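3.2 Landline use among overnight guests

Call records were collected from 50 rooms in two guesthouses in Unddale, beginning in September. Outgoing calls were sorted by destination – front desk, local or long distance – and internal test calls were removed.

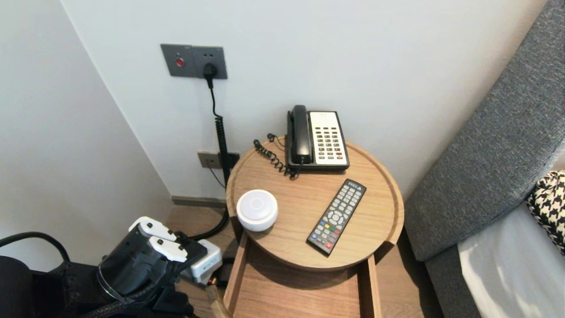

Figure 2. Bedside table with corded telephone.

Calls to the front desk peaked between 7 and 9 a.m. Long-distance calls were rare, and 15 rooms logged none at all. McKinnon's earlier survey in Prurkon found the same morning peak.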